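Monthly Walk-Through: Two-Arm Assembly Bench
Stekholm shop, July 2023
Completed by the day shift safety lead, with comments

For anyone new to this sheet, the items are the same ones we have always used on the hand assembly benches, plus a section for the arms and a section for the people who work beside them. Please read the comments as well as the marks. I know they go on a bit, but a check mark by itself has never told the next shift very much.
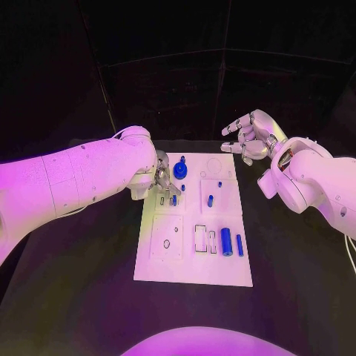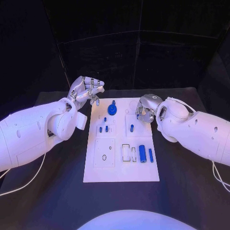
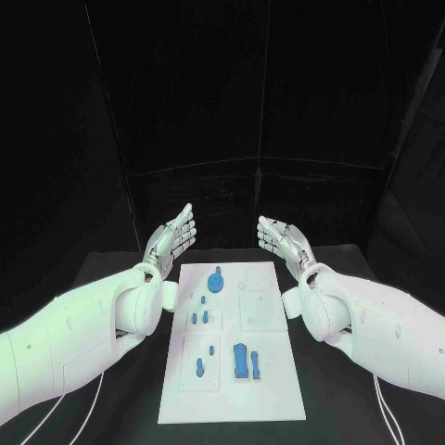

Section A. Bench and board

A1. Board lies flat on the table, not rocking. OK.
Comment: I pressed on all the corners with the arms stopped. Please keep doing it that way, arms stopped first, even if you are only going to touch the board for a second.

A2. Blue parts accounted for at end of run. OK.
Comment: The small pins are the ones that wander. We had one under a mat in the Jurer aisle last month, and it is just the right size to roll under a shoe. There is now a lidded tub for spares on the cart, and I would love to see the lid stay on it.

A3. Tabletop clear of tools, cups and phones. OK.
Comment: Much better than last time, thank you all!

Section B. Arms, hands and cables

B1. Cables clear of the joints through the full reach. NEEDS ATTENTION.
Comment: There are white cables hanging below the arms as well as running over them, and I would like the slack looked at on both sides. I watched a full cycle at slow speed and nothing caught, but I don't care to rely on that. Delen has been asked for longer cable ties and a guide clip. Recheck in August.

B2. Shell screws and covers in place. NEEDS ATTENTION.
Comment: One wrist housing was partly open with the red and dark wiring showing. Covers go back on before the bench is handed over, and if a cover has to stay off for any reason, tag the bench and tell the person taking over from you out loud.

B3. Fingers and gripper tips free of chips and grit. OK.
Comment: Wiped down with the lint-free cloths. The finger joints have a lot of little linkages where grit can sit, so please take your time with them.

B4. Emergency stop tested from both sides of the bench. OK.
Comment: Tested 14 times over the month, all good, and every test is in the book.

Section C. Light and enclosure

C1. Black backing panels secure, no trip hazard at the floor. OK.

C2. Light level suitable for close work. PARTLY.
Comment: Under the pink light it is hard on the eyes to tell a pin from its shadow, and several of you have said so. Switch to the plain white before you lean in to change a board. The Sun lamps on the old benches can be borrowed until we have something permanent.

Section D. The people at the bench

D1. Everyone on the rota has had the two-arm briefing. NOT YET.
Comment: 11 of us have done it and the rest are booked for August. Until then, please don't ask someone who hasn't been briefed to cover your break, however short it is.

D2. Strain and fatigue. OK, with a note.
Comment: I had a good long talk with the folks who used to seat pegs by hand all day. Sore thumbs and wrists are down, and I am very glad of it – but the complaints now are stiff necks and tired eyes, from standing and watching for long stretches. We are trying 19 minutes at the screen and then a swap to the packing side. Tell me if that is too short or too long.

D3. Job changes explained before they happen. PARTLY.
Comment: A few people learned from the rota that their station had moved, and I don't think that is a kind way to find out. I have asked that changes be talked through at the start of shift, with time for questions. The hand benches are staying open for rework and odd orders, so please keep your hand in.

D4. Near misses reported. OK.
Comment: Two this month, both about reaching in before the arms had fully stopped, and I was grateful to hear about each one. Reports go in the green folder by locker 99.

Open items carried forward: B1, B2, C2, D1, D3.
Copies to the break room board and the maintenance desk.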